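Visit to the Prellmont show kitchens, December 16, 2023

Prellmont opened its fitted kitchens to visitors for the day, and I went with Declan Lambert, who is replacing the staff kitchen at Sandhu. Parking was free and the queue at the door took 15 minutes.

We started upstairs with the worktop samples. Tracey Greenwood showed us round and had prices for most things, though not for the stone. Up to 300 samples are kept in drawers, sorted by thickness, and you can borrow 2 at a time against a deposit. Declan took a grey and a pale green.

The small kitchens are on the ground floor. The one we spent longest in has glossy royal-blue wall cupboards over a white worktop, with large white square tiles behind and dark grey grout. Declan thought the blue too strong for an office. I liked it — the white keeps it from feeling heavy. The microwave and coffee maker are both black and sit at the left.

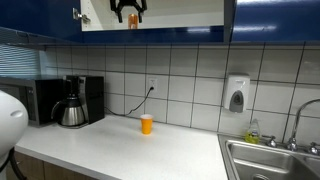 Tracey said dark grout is what most customers ask for now, as it needs less scrubbing. The cupboard doors come in a matt finish too, at £321 extra for a run this size, and delivery is quoted for May.

Tea was served by the entrance. We left with a brochure and a tape measure.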